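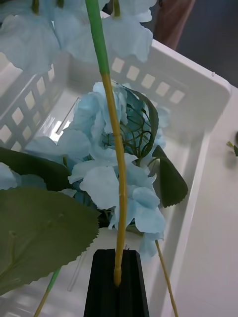 Stellier abre candidaturas ao programa de formação em decoração floral para comércio e hotelaria

Hinddale, 21 de setembro de 2019 – A Stellier anuncia a abertura das candidaturas à segunda edição do seu programa de formação em decoração com flores artificiais, dirigido a profissionais do comércio, da hotelaria e da organização de eventos. O curso decorre nas instalações da empresa em Hinddale e admite até 20 participantes.

A primeira edição, concluída em junho, recebeu 218 candidaturas, provenientes sobretudo de pequenos estabelecimentos. Em resposta à procura, o plano curricular foi alargado para 46 horas, repartidas entre sessões teóricas e trabalho de atelier.

«Muitos lojistas compram bom material e depois não sabem como o conservar nem como o renovar de uma estação para a outra. O programa foi revisto a pensar nessa dificuldade», afirma Stella Mollel, diretora-geral da Stellier.

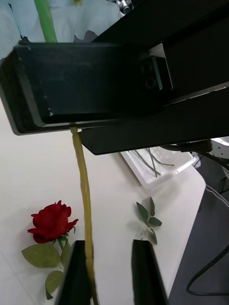

O módulo inicial, a cargo de Merike Laur, aborda a composição, a escala e a escolha da paleta em função da luz de cada espaço. Seguem-se os módulos de montagem de montras, limpeza e armazenamento, orçamentação e relação com fornecedores. Farzad Abbasi, responsável pela área de hotelaria, orientará as sessões dedicadas a receções, salas de refeições e zonas de passagem.

A edição deste ano conta com o apoio da Babaei, distribuidora sediada em Salleck, que cede os materiais de atelier e atribui duas bolsas integrais a candidatos em início de atividade. Segundo Bijan Babaei, administrador da distribuidora, as bolsas destinam-se a pessoas com projeto próprio e serão atribuídas após entrevista.

As candidaturas devem incluir uma carta de apresentação e uma breve descrição do espaço ou negócio em que o candidato trabalha. Não é exigida formação prévia na área. Os participantes que cumpram a assiduidade mínima e apresentem o trabalho final recebem um certificado de frequência emitido pela Stellier.

Contacto para a imprensa:
Beverley Bloxham
Gabinete de Comunicação, Stellier
Hinddale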